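Surnlow Artificial Flowers – Questions and Answers

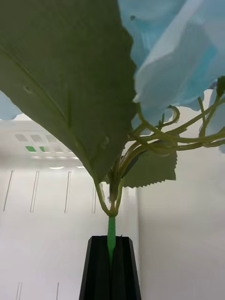
Blue petals with a serrated green leaf, seen from below.

Do the stems come ready to put in a vase?
Almost. They travel pressed flat in the box, so please open the leaves and petals with your fingers first. Start at the bottom and go up. If a leaf stays folded, leave it overnight under a light book.

How do I clean the leaves?
Use a soft dry brush, for example a make-up brush, and move it from the stem to the tip. The teeth on the leaf edge can catch on a cloth. Please do not put the flowers under the tap.

Can I use a hair dryer against dust?
Yes, but only on the cold setting. Warm air can make the petals lose their shape.

May I shorten a stem?
You may. Cut it with wire cutters, not with kitchen scissors. We cannot take back a stem after it is cut.

Will the blue color fade?
In strong sun, every color becomes paler with time. We recommend a place away from the window – a hallway or a bookshelf is very good.

Which vase do you recommend?
The Peka vase, 16 cm high, holds a small bunch well. For the long stems we suggest the Cedlow, because it is heavier and does not tip over so easily.

Can I order one leaf or one flower as a spare part?
Leaves yes, flowers only as a whole stem. The order number for the serrated leaf is 613, and for the blue stem 126.

Where are the flowers packed?
In our Akgül workshop. Orders that arrive before 2 p.m. are packed the same day, except in April, when we do the yearly stock count and need a little longer.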